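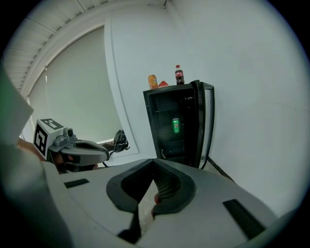

Forums New Posts Members Search Log in

Garage > Cultitz > Lindorer > Electrical and Charging

Battery flat after two weeks parked, drain will not drop below 61 mA

brakebias_tom

Car is a Cultitz Lindorer wagon, manual, factory radio, no tow wiring. Parked in a dry garage. If I leave it for two weeks it will not crank. Battery has been load tested and passes. Alternator output is normal at idle and with everything switched on.

Measured with a meter in series on the negative cable, hood latch tripped with a screwdriver so the car thinks the hood is shut, key fob left in the house. Current starts high, steps down in stages as the modules drop out, then sits at 61 mA and stays there. I left it overnight and it was the same in the morning.

I pulled every fuse in the under-hood box one at a time. No change on any of them. Then I pulled the ones in the cabin box and the reading jumped all over the place, because opening the door wakes everything up. What is the normal figure for this car, and what is the best way to get at the cabin box without waking it?

rustbelt_ray

Latch the driver door with a screwdriver the same way you did the hood, with the window down so you can reach in. Lock the car from the fob, then take the fob away again. You need to do that before you hook up the meter, or at least before you start timing.

Normal on mine is 22 mA. Same engine, same radio.

oddfire6

Don't pull fuses. Measure the voltage drop across each fuse with the fuse in place. There are two small test points on the top of every blade fuse. Any current through the fuse gives you a millivolt reading, and you look it up in a table for that fuse rating and size. Pulling a fuse and putting it back wakes the module it feeds, and on this car that module wakes the others. You then wait for the whole network to go back to sleep and you have learned very little.

rustbelt_ray

The drop method works for large drains. At this level the reading across a high-rated fuse is down in the noise of a cheap meter. I have found more drains by pulling fuses than by the table.

oddfire6

Then use a better meter. Mine resolves it without trouble. The difference between a good car and a bad car here is small, so I would want a method that does not disturb the circuit.

rustbelt_ray

Most people reading this have one meter and it came from the hardware store. Pull the fuse, watch for the drop at the moment it comes out, leave it out. Do not put it back until you have finished the row. That gets around the wake-up problem.

oddfire6

It gets around part of it. With a fuse out, some modules lose a message they expect and the gateway stays up looking for it. You can see a drop from the fuse and a rise from the gateway at the same time, and they cancel.

brakebias_tom

I have both a hardware store meter and a clamp. The clamp is useless this low. I will try the latch trick first and report.

Is there a list of what is on fuse 8 in the cabin box? The diagram on the back of the cover has a symbol I don't recognize. It looks like a small house with an arrow.

wagonmaster

That is the liftgate module. On cars without the power liftgate the fuse is still fitted and feeds the latch and the cargo light. Check the cargo light first. The switch is inside the latch and it sticks. The light itself times out, so it will be dark when you look, but the module still sees the gate as open and never goes fully to sleep.

rustbelt_ray

The dash would show a gate open warning.

wagonmaster

Not always. There are two contacts in the latch. One runs the warning and the other runs the light. They can fail separately.

torque_to_yield

Is there anything plugged into the diagnostic port? Insurance dongle, tracker, reader left in? I have seen three threads on this board go to several pages before someone mentioned a dongle.

brakebias_tom

There was a Drolex reader in the port. I took it out before testing. The number above is without it.

torque_to_yield

Did you take it out before the car went to sleep, or after? The Drolex polls the bus when it sees voltage. If it was in when you locked the car, the gateway can hold a session open after you unplug it. Disconnect the battery for a while, reconnect, leave the reader in a drawer, and measure again.

oddfire6

I don't agree that a session survives that long. The session timer on the gateway is short. If he left it overnight with no reader connected, then the reader is out of the picture.

torque_to_yield

The session timer is short if the gateway is running the later software. Early cars did not have it. He hasn't said what year it is.

brakebias_tom

Early car. Built in January of the first model year. No record of a software update in the service book. 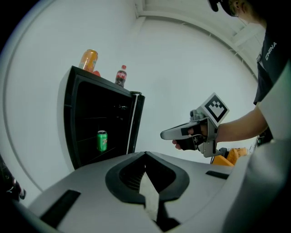
Posted by Josée Vachon, 13th June

I work on these. A few notes that may save you time.

First, the sleep figure. 22 mA is right for an early Lindorer with the factory radio and no alarm siren. If yours has the siren under the cowl, allow a little more for it. Look for a round black housing with two bolts next to the wiper motor.

Second, both fuse methods are valid. I use voltage drop to choose the circuit and then pull that one fuse to confirm. I record the reading before, at the pull, and again after the car has settled. If I had only one cheap meter I would do what Ray says.

Third, wagonmaster is correct about the latch. The two contacts are on separate wires at the same plug. Remove the trim on the inside of the gate, unplug the latch, and check continuity on each contact with the latch closed by hand and then released. Both should change state cleanly. If one is slow or has resistance when closed, replace the latch. Cleaner spray will fix it for a month or so and then it comes back.

Fourth, do not disconnect the battery yet. A reset can clear a stuck module and hide the fault. You would then have a good reading and a flat battery again later, with nothing to follow.

brakebias_tom

Thanks. No siren on mine. I checked by the wiper motor and there is only a blank bracket.

Fuse drop results, cabin box, doors latched, car asleep. All zero except for the radio, the gateway and fuse 8. Radio and gateway both read very low, and I assume that is their normal standby. Fuse 8 was clearly higher than either. I pulled it and the total fell to 22 mA and stayed there.

wagonmaster

Latch.

rustbelt_ray

Or the wiring in the gate hinge boot. The wires flex every time the gate opens and the insulation cracks on the left side. Pull the boot back before you order a latch. A latch is not cheap and a splice is.

Josée Vachon

Agreed, check the boot. On early cars the harness was a little short and it is pulled tight with the gate fully up. Look for the brown wire with the white tracer. If the insulation is split, cut back to clean copper and splice in a longer section. Solder joints tend to crack next to the stiff part, so use a crimp with sealed heat shrink and place it outside the flex area.

oddfire6

I would still want to see a reading on the latch contacts with the boot straightened out. If the contact is good there and the drain comes and goes when the gate is moved, it is the harness. If it is constant, it is the latch.

brakebias_tom

Boot is off. Insulation is intact on every wire, left and right. Moved the gate through its travel with the meter connected to the brown and white wire and saw no change.

Latch contacts: warning contact is clean. Light contact stays closed circuit with the latch shut by hand. Tapped it with a screwdriver handle and it opened. Did it again and it stuck again.

Best price I can find on a new one is from Nghiêm, with the gasket included. Has anyone used their parts? The dealer wants a good deal more and has to order it.

torque_to_yield

I bought a window regulator from Nghiêm. Fit was correct. The clips that came with it were softer than the originals, so I reused the old ones.

rustbelt_ray

Used latch from a yard would do as well.

wagonmaster

A used one has the same contact in it with the same age on it. Buy new.

rustbelt_ray

Mine came from a yard and has been fine.

brakebias_tom

Ordered new. Fuse 8 stays out until it gets here, so no cargo light and I have to use the pull cable to open the gate. Will post the sleep current once it is fitted.

oddfire6

Post the drop across fuse 8 as well, please. I would like a known good figure for the table.

Replies 28 Shares 2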